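Equipment budget, Bultley cell
Progress to 27 January 2021

We have spent 60 per cent of the equipment grant. The arm and gripper are paid for. Karagiannis has quoted for a second gripper with 90 days' delivery, and Fomora can do it in 20 but at a higher price. I would like to go with Karagiannis and order now, so that it is here by April.

Still to buy: six spare finger pads and a proper cable guide for the wrist — neither was in the first plan. The Truvov licence can wait.

Chidubem Adeyemi 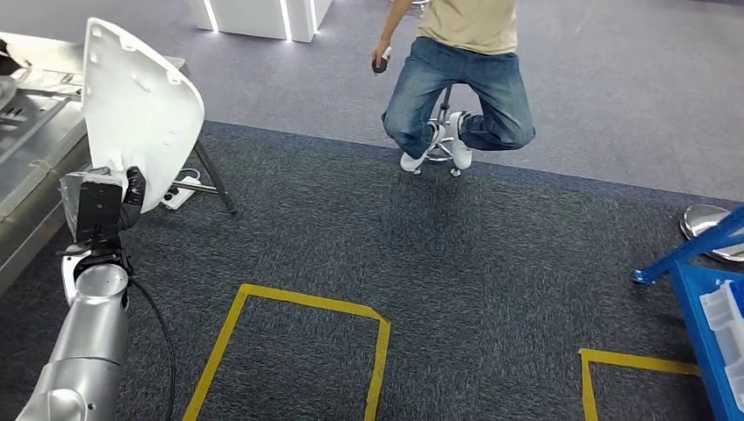

Arm holding a white moulded panel, Bultley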